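About Bratstead

Bratstead makes and repairs fabric covers. We began with boat covers and awnings, and most of what we do today is still sewing: shop awnings, patio shades, truck tarps, market stall roofs and larger fabric roofs for schools, transit stops and town squares. The company has been owned by the same family from the start and is run from one building on the edge of town.

The building used to be a feed warehouse. It has 1760 square meters of floor, and a little over half of that is the cutting and welding hall. The rest is split between the sewing room, the metal shop, storage and the offices. We bought it for the long straight floor, where a full roof panel can be laid out flat before it is cut.

We employ 50 people year round. Sewing is the largest department, followed by installation. New sewers spend their first months on repairs before they move to new covers. Looking at where an old cover has worn through is a good way to learn where a new one needs a second layer. Installers are trained in-house and work in crews of four. 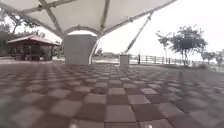 Most customers come to us with a cover that has torn or faded and want to know if it can be saved. Often it can. A patch or a new hem costs much less than a full replacement, and we will tell you when a repair is the better choice. Last year the repair counter took in 467 covers. Boat covers were the biggest group, as they are every year, and the busy season runs from March until the boats go in the water.

For new work we start with a site visit. We measure, ask how the space is used and check what the ground or wall can hold. You then get a drawing and a fixed price. Small awnings are made and hung in up to 166 hours of shop time, and larger roofs are scheduled one by one. Permits for public sites are the customer's responsibility, but we supply the drawings the permit office asks for.

In the 2010s we took over two smaller firms. Skeletti made frames and brackets and is now our metal shop, still under its own name for trade customers. Falcão was a sailmaker, and its loft work continues in our sewing room. Some of its old patterns are still in use, and owners of Falcão sails can bring them in for restitching.

We keep leftover cloth. Pieces large enough for a bag or a cushion are sold at the front counter by weight, and schools can ask for a free box once per school year. White and sand colors go quickly. Dark green is nearly always in stock.

The counter is open from 7:30 a.m. to 4 p.m. Please bring covers in dry and brushed off, with your name on a tag. Parking for trailers is behind the building.

Related pages
Repairs and restitching
Caring for your awning
Neltex cloth: color card
Skeletti metal shop
Jobs at Bratstead

Last updated: September

Contact | Copyright Bratstead | Back to top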